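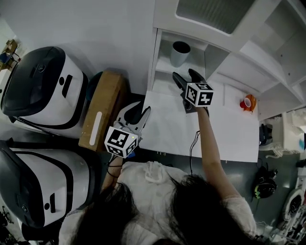
Fig. 3: Reaching into the lower cubby of a white shelf unit, arm forward.

Courses > Home Organization > Handout 3

Okay, shelves! Last week I went on and on about closets, so tonight it's open storage, my favorite (sorry, closet people).

My one big rule is that the stuff you grab every day lives between your hips and your shoulders. I had my blender on the floor of the pantry for years and I made maybe two smoothies. Low cubbies are great for board games, spare towels, the waffle iron you love in November and forget by spring.

Depth matters too. I like 30 cm for books and folded shirts. Go much deeper and you'll get a back row, and the back row is where the lentils go to die!

Homework: pick a single shelf, empty it, and put back only what you've used this season. Bring your measurements and we'll sketch a layout together. Sunee Nilsuwan has the graph paper if you missed it.

Next time: labels, and why I gave up on mine.

3 comments | 85 shares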